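Ploteslow Forums > Small Automation > Kits and Hardware
Thread: Urnuder two-arm bench kit, worth it for cable work?

heidrun_m
I do repairs and short-run cable assembly in Stikesville. Most of my week is little connectors with one or two screws in the shell. I'm looking at the Urnuder bench kit, the two-arm version with the Yagi control software. My dealer quoted it with both grippers and the driver holder. Before I sign anything I'd like to hear from people who have had one on a bench for more than a weekend. Main questions:

How long did setup take before it did anything useful?
Can it hold a cable still enough to drive a small screw?
Is the Yagi subscription needed or can you run without it?

Heiðrún Mogensen

bjarke.t
Have had one since October. Setup was 2 days for me, and most of the second day was cable routing on the arms themselves. The arms come calibrated. The grippers don't, and the manual puts that step in an appendix. Do it first.

Second question: yes, with a fixture. Without a fixture it depends on how stiff the cable is. One arm holds the plug, the free end goes wherever the cable wants to go, and the other arm has to come to it. Stiff cable is fine. Soft cable droops.

Third question: you can run without it. You lose the recorded motion library and the remote logs. I pay for it and mostly use the logs.

steinark
I'd say no to this kit for screw work. We tried one for a month and sent it back. The positions repeat well enough when nothing is in the grippers. Put a tool in one and a flexible part in the other and you are chasing the part all day. We ended up building a nest for every connector type, and once you have a nest you only need one arm.

bjarke.t
That's a fair point about nests, but it depends on your mix. If you run one connector all month, buy one arm and a nest. I run small batches and change parts most mornings. The second arm saves me making new nests for jobs that come in once.

steinark
How many screws before you re-teach?

bjarke.t
I re-teach at every changeover. On a long job I check it every 80 pieces and usually leave it alone.

steinark
Every changeover is what I mean. I wouldn't have the patience.

heidrun_m
What's the changeover time, Bjarke? And which driver are you using? The dealer's list has one but it's priced like it's made of gold.

bjarke.t
Changeover is under half an hour if I've run the part before, because the old program is a decent starting point. New part, plan on a morning.

Don't buy the dealer's driver. The gripper will hold an ordinary pen-style electric screwdriver if you clamp it near the top and keep it close to vertical. Wrap the body with something grippy so it doesn't rotate when the screw seats. The start button is the annoying part. I wired mine to the output on the arm. If you don't want to open up the screwdriver, pick one with a switch you can hold down.

inger_b
Moderator note: if you post about opening up tools, please add that it voids the warranty. Bjarke, I'm not picking on you, we had complaints in the last thread.

Now as a regular user. I have the same kit with a different base plate. I agree with Bjarke about calibrating the grippers first. I disagree about the subscription. The fee went up at renewal and the logs export in a format that nothing else here reads. If you keep a notebook you don't need it. Also ask the dealer in writing what's included in support. Mine said "full support" and that turned out to be 4 calls, after which you pay by the hour.

Inger Baldursdóttir

heidrun_m
Thanks, that's useful. I asked about support and the reply was one line long. I'll push again.

Inger, do you run connectors on yours, or something bigger?

inger_b
Connectors and some small housings. The housings are easy. With the connectors I use the left arm for the plug and the right arm for the driver, same as most people. Keep your light consistent if you use the camera add-on. A white bench with hard shadows gave me bad picks until I moved the lamp. A matte mat helped a little.

steinark
For balance, the arms themselves are well made and the return was painless. My complaint is with how it's sold. The brochure says "no fixtures required" on the front page. That's true for picking up boxes. For anything on the end of a cable it shouldn't be printed.

bjarke.t
No argument there. The brochure is bad.

One thing I'd add for Heiðrún. Watch the approach angle. People bring the bit in fast and straight down, and if the connector is only held by its own cable, the first touch pushes it away. Come in slow for the last bit of travel, then wait a moment before you start the driver. Yagi has a setting for this called soft contact. It's off by default. If the cable still gives, shorten the distance between the grip and the screw, or put a small block under the connector. A block isn't a nest and it takes a minute to make.

Bit right over the connector, plug held in the left gripper:
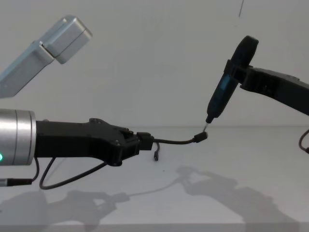
Adhiambo Kaijage: What does the soft contact setting do to cycle time? I'm comparing this kit with a single-arm unit, and the dealer's numbers for the Urnuder look like they were taken with it switched off. At our volume even a small delay per screw matters. We do 2,000 connectors on a normal order.

bjarke.t
It adds a pause to every screw. I haven't timed it properly so I won't give you a number. At your volume I'd go with what Steinar said, one arm and a proper nest. The two-arm kit makes sense when the parts keep changing.

steinark
Agreed, and you'd save the price of an arm. Get the dealer to run your own part before you order. Ours offered a demo only with their sample board, and I should have taken that as a warning.

Adhiambo Kaijage
OK. I'll send them a bag of our connectors and ask for the full cycle with soft contact on. If they do it I'll post the times in this thread.

heidrun_m
Please do. My batches are small, so I'm leaning toward the two-arm version, without the dealer's driver and without the subscription for now. Can the subscription be added later without paying a setup fee?

inger_b
Yes, you can add it from the control panel. There was no setup fee when I did it. Check the current terms though, they've changed the wording since then.

heidrun_m
Will do. I've asked for a revised quote with the driver taken off, and I've asked them to list the support calls on it.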